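Toltus Club FAQ

Written fast between sessions, will tidy up later. Ask Sowmya if its not covered.

What does the club do?
Teach a robot arm to take a desktop PC apart and put it back together. Drive, memory, processor. Year-long project, ends with a demo in November.
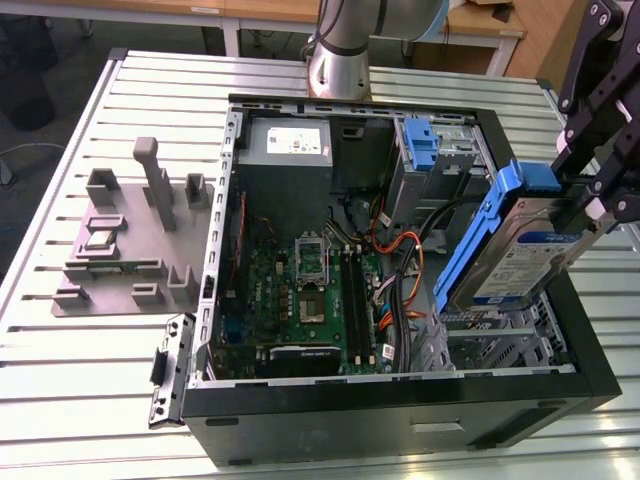 Who can join?
Any student, any major. No robotics needed. If you can use a screwdriver and turn up, fine. 20 places, then a waitlist.

When do you meet?
Evenings, 6 pm to 9 pm. Doors lock at 9, no exceptions, Ilango has the key and a bus to catch.

What will I work on first?
Drive team, usually. Hard drive in its carrier, out of the bay, back in the bay. Sounds easy. Cables get in the way of everything, and the wrist view looks different every time you nudge the case, so 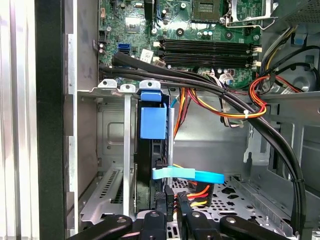
expect to spend your first few weeks on grip positions and retries. Log every attempt, good or bad. Bindu reads the logs. Blank notes column = you do it again.

Do I need to know PC hardware?
No. Sumathi runs a parts evening at the start of term, about 3 hours with a break. Bring questions.

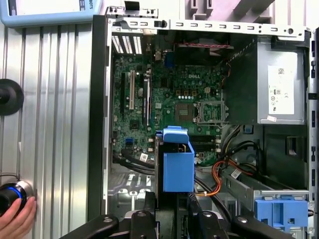
Can I bring my own computer?
Please don't. We use donated office machines and stick to them so runs can be compared. Learn your way around one before you drive the arm: the Dell board has its name printed just above the CPU socket, handy when you're describing a spot to someone across the room. Socket pins bend, fingers off.

What about the fixture plate?
Printed in house. Parts go in their own holders, same place evry time. If a holder is cracked tell Natalina, she has the files. Reprints are on the Wullness printer, sign up on the sheet by the door.
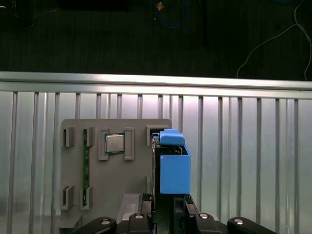 2 min read

Is there a fee?
$11 a term. Covers filament and snacks, mostly snacks.

How do I sign up?
Form on the club page. You'll hear back within 72 hours. Check spam.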